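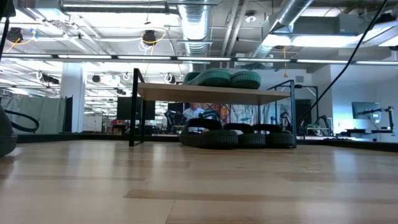 Handout 5: Why Your Table Is Moving

Wood for People Who Own Furniture, course 1036
Instructor: Zofia Kalinowski
Shop questions: Konrad Stępień, bench room, mornings

Read before class. Last term I was told that the handouts are long. They are, and so is the life of a badly built dresser.

1. Wood and water

A tree is mostly a system for moving water uphill. When you cut it down it stops doing that, but the material keeps its interest in water for as long as it exists. Leave a board in damp air and it takes water in. Leave it in dry air and it gives water up. No finish stops this. A good one slows it down, and a bad one slows it down on one side only, which we will come to.

Two kinds of water matter. Free water sits in the hollow parts of the cells, like water in a straw. Bound water is held in the cell walls themselves. When green wood dries, the free water leaves first and the board gets lighter without changing size. Only when the walls start to dry does the board shrink. The point between the two is called the fiber saturation point, and yes, it will be on the quiz.

After that the board spends its life chasing the air around it. If the air in a room held steady at 40 percent humidity all year, the wood in it would settle down and this course would be shorter. Houses do not hold steady. Mine is a swamp in summer and a cracker box in January.

2. Three directions, three behaviors

Wood does not shrink evenly. Learn these terms now, as I use them every week and I do not slow down.

Along the grain: so little that you may ignore it in furniture. A table does not get longer.

Radial (from the center of the tree out toward the bark): a noticeable amount.

Tangential (following the curve of the rings): the most, often close to twice the radial figure.

That mismatch is behind most of the misery in the repair bin. A flat-sawn board, cut so the rings run more or less flat across its face, moves a good deal in width and tends to cup. A quartersawn board, with the rings standing up on edge, moves less and stays flatter. It also costs more, as the sawyer will explain to you at length.

Homework for this section: find the end of a board, any board, and sketch the rings. Mark which way you think it will cup. The old rule says the rings try to straighten themselves out as the board dries. Mieczysław Wieczorek, who taught this class before me, made students sign their sketches so there could be no bargaining afterward. I have kept the custom.

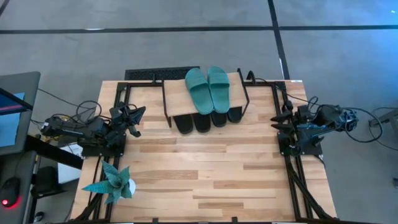 Page last changed: April 15, 2023

3. Gluing up a wide top

You will seldom find one board wide enough for a table, and if you do, you should probably not trust it. The usual answer is to glue several boards edge to edge. Butcher block takes this further and uses many narrow strips. Each strip still moves, but no single one is wide enough to cup very far, and neighbors with different grain tend to argue each other into something flat.

Please note what gluing does not do. It does not stop the top from getting wider and narrower with the seasons. Every year someone writes on the quiz that it does, in confident handwriting.

Alternating the rings, up, down, up, down, is a matter on which grown adults have stopped speaking to each other. Alternate them and you may get a gentle washboard. Face them all the same way and you may get one long curve, which screws can pull flat. I do the second. Konrad does the first. Do whichever one your bench partner is less loud about.

On edge joints: if you need a great many clamps to close the gap, you do not have a clamping problem. Go back to the plane.

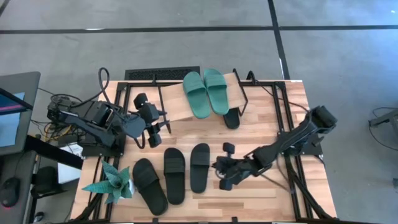 A top also has to be fastened to something, and this is where otherwise careful people go wrong. The base may be metal, which pays no attention to humidity, or it may be wooden rails, which do not change in length. Either way, the top is the only party that wants to move. Screw it down tight along both edges and it will look very fine until the heating comes on. Then it will split, usually at night, with a noise like a dropped plate.

Ways to let it move:

Slotted holes. Make the slot run across the grain of the top. Snug the screws, then stop.
Figure-eight fasteners. Cheap and a little ugly, and they live underneath where only children will see them.
Wooden buttons in a groove. Old, quiet, and satisfying to make for the first 9 or so, after which it is simply work.

Pin the center of the top if you like, so that it moves evenly both ways.

4. Finish both sides

A shelf with three coats on the face and bare wood underneath will take on water faster from below. The bottom swells, the top doesn't, and the shelf bows. Waldemar Szewczyk brought in a bookcase like this and asked if it was haunted.

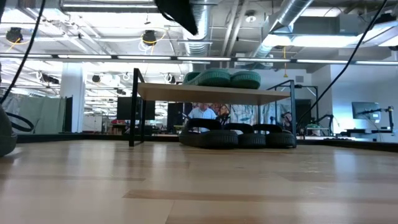
The underside doesn't need to be pretty. It needs to be sealed to nearly the same degree as the face, so use up the end of the can on it. The same goes for end grain, which drinks faster than any other surface and is the part most often skipped.

If a board has already cupped, be patient before you are clever. Stand it on edge where air can reach both faces and leave it there for a couple of weeks. Many boards come part of the way back. Do not sand the high spots off a cupped board. It may well flatten later by itself, and you will then own one that is cupped the other way and thinner.

For next time

Bring your signed sketch and one piece of scrap you don't love. Lena Nowakowski has the spare moisture meter; return it with the battery still in it. Reading for Handout 6 is the short chapter on breadboard ends, including the footnotes, where the author loses his temper.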